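Zitum FAQ: Recording, Tracking and Export

These are the questions that come up most on the Zitum support page. Zitum is the software that takes recordings from hand-held grippers and a head camera, works out where each tool was, and writes episodes that a policy can be trained on. Questions about the training code itself belong in the Jirden FAQ.

What does Zitum need as input?

One video stream per gripper, one from the head camera, and the finger opening values for each gripper. Depth is not used. If you have a single gripper, set hands to 1 in the session file and leave the second device entry blank. An empty string in that field is read as a device name and the recorder will wait for it.

How does it know where the grippers are?

Two sources are combined. Each gripper camera gives a visual odometry track, and the head camera looks for the marker cube mounted on top of each tool. Odometry is smooth but drifts. The cube gives a fixed relation between head and hand whenever a face can be read. The solver runs over the whole episode after recording, so a correction late in the episode also improves the earlier part.

Do I have to keep the cubes in view the whole time?

No. With default settings the solver will bridge a gap of 2 seconds on odometry alone. Past that, the affected stretch is marked "weak" and left out of the export unless you pass keep_weak. Turning the wrist so that only one face of the cube is visible is usually fine. A face seen at a very steep angle is rejected, and the log will say so.

Does the gripper camera see enough to be useful for tracking?

In most rooms, yes. The tool body covers a large part of the view and is removed with a fixed mask before features are picked. What remains is the room and the work surface. Wall edges, ceiling fixtures, pipes and furniture all give good features. A bare wall gives almost none, so if your table faces one, turn the setup so the cameras also take in something with corners.

The gripper camera and the head camera in one session:
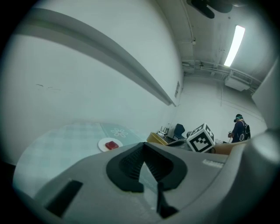
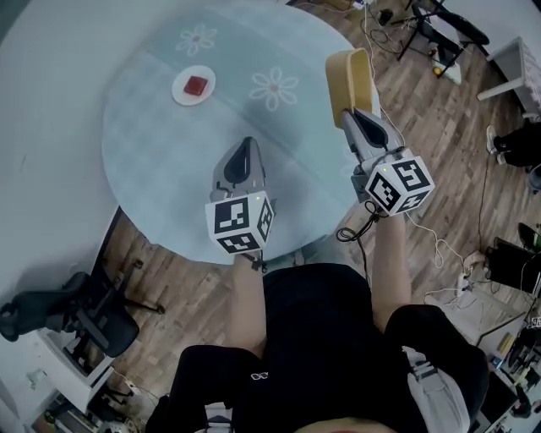
Can I reuse a mask from another gripper?

Only if the camera mount and finger pads are the same. A mask that is a little too large costs you some features. A mask that is too small is worse — the tracker locks onto the tool body, decides the camera isn't moving, and gives you a flat line. Run the mask tool again after any change to the mount.

Can other people be in the room while I record?

Yes. Moving features are thrown out as outliers. Trouble starts when a person fills most of what the mask leaves over, for example by leaning over the table. If somebody else is wearing or carrying another marker cube, check that its IDs are different from yours. Two cubes with the same IDs will make the track jump between them.

My left and right tracks are swapped. Do I need to record again?

No. Swap the two entries under cube_ids and run solve again. Raw video is never changed by the solver. Delete the cache folder first, or the old detections will be used.

The solver says "no common clock." What happened?

The streams did not share a sync event. Zitum aligns them by matching the timestamps from each device and then refining the offset from motion. If one device restarted in the middle of a recording, its timestamps start over and the match fails. Version 5 can split the recording at the restart and treat each side as its own episode. Earlier versions drop the recording.

How long can an episode be?

The limit is 600 seconds. Longer recordings still save, but the solver will ask you to cut them. Memory use goes up quickly with length, and short episodes are easier to label anyway.

What does error 187 mean?

The head camera calibration file doesn't match the image size in the recording. It mostly shows up when a camera has gone back to its default resolution after an update. Calibrate again at the size you record at — scaling the old file by hand won't give good results with a wide lens.

Which export formats are there?

Brirness and plain folders. The Brirness export stores tool poses relative to the first pose of each episode. The plain export writes one text file of poses per tool and leaves the video as recorded. Finger opening is in both, scaled from 0 (closed) to 1 (fully open).

Is there a viewer?

Zupan opens either export and plays the video next to the tool paths. Weak stretches are drawn in orange. It can't edit episodes yet, so trimming has to be done in Zitum before export.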